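Household linen

Household linen is the general name for the cloth goods used in a home for sleeping, washing and eating. The term covers sheets, pillowcases, duvet covers, blankets, towels, tablecloths and napkins. Most of these goods were once woven from flax, and the name stayed in use after cotton and blended cloth took over. In the United States the word "linens" is used loosely for all of them, and a closet set aside for them is called a linen closet.
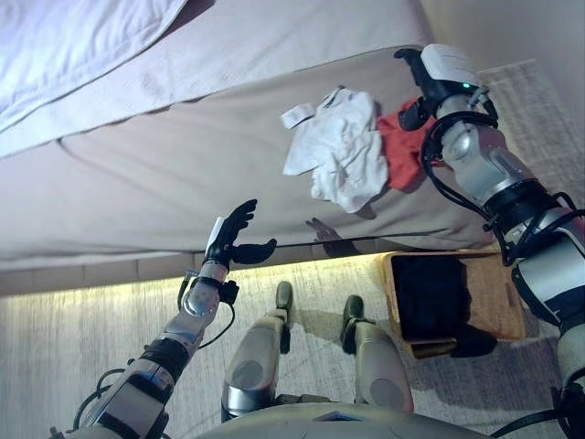 Bed linen is usually divided into the layers that lie under the sleeper and those that lie on top. The under layers are a mattress pad and a bottom sheet, either flat or fitted. A flat sheet is tucked beneath the mattress, while a fitted sheet has elastic at its corners. A duvet, such as the white one lying rumpled over a mattress with pale taupe sides, can take the place of the top sheet and blanket. It is normally used inside a removable cover that can be washed more often than the filling.

History

Before factory weaving, linen was among the costlier things a family owned. Sheets were listed in wills, marked with initials in cross-stitch and turned "sides to middle" when the center wore thin. Turning meant cutting the sheet lengthwise, joining the outer edges and hemming the new sides.

The town of Zolska kept a household register of this kind. Ildikó Balogh, who edited it, found 461 entries for sheets and 307 for towels, with tablecloths listed separately by width. Worn pieces were entered a second time as bandages or cleaning cloths.

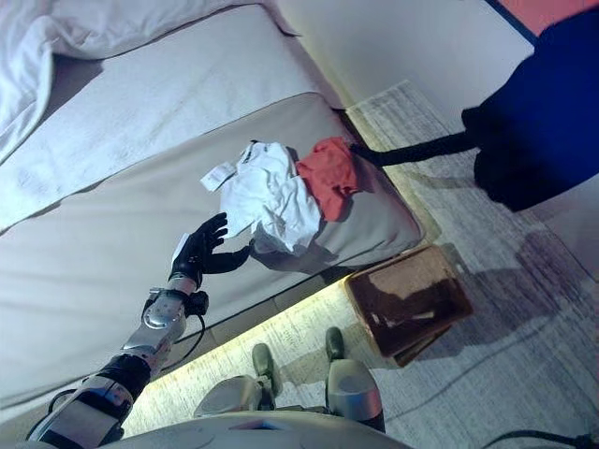 White garment and red cloth on a mattress

Materials

Flax linen is strong, takes up moisture well and creases easily. Cotton is softer when new and is sold in several weaves. Percale is a plain weave with a crisp feel, and sateen has a smoother face. Flannel is brushed to raise a nap. Polyester blends dry quickly and need little ironing, but they may pill.

Thread count is the number of threads in one square inch of cloth, lengthwise and crosswise together. High figures can be reached by counting the plies of each yarn separately, so they are a poor guide to quality on their own.

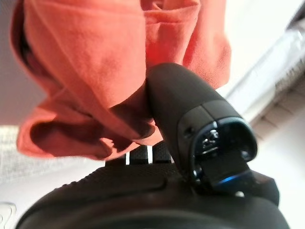
Orange-coral fabric in loose folds.

Color

White was long preferred for sheets and towels, which could be boiled and bleached. Colored sheets became common after dyes improved enough to stand repeated hot washing. Deep shades are still washed apart from pale ones for the first few launderings.

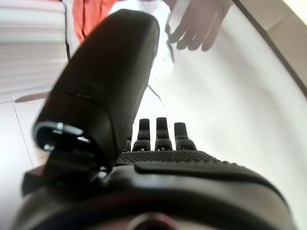

Care and storage

Linens last longest when they are washed without crowding and stored fully dry. Ha-rang Hong's handbook advises keeping 3 sets of sheets per bed, used in rotation. Cedar and lavender are traditional in closets, though neither replaces washing as a guard against moths.

Contact | Copyright Arance Reference | Back to top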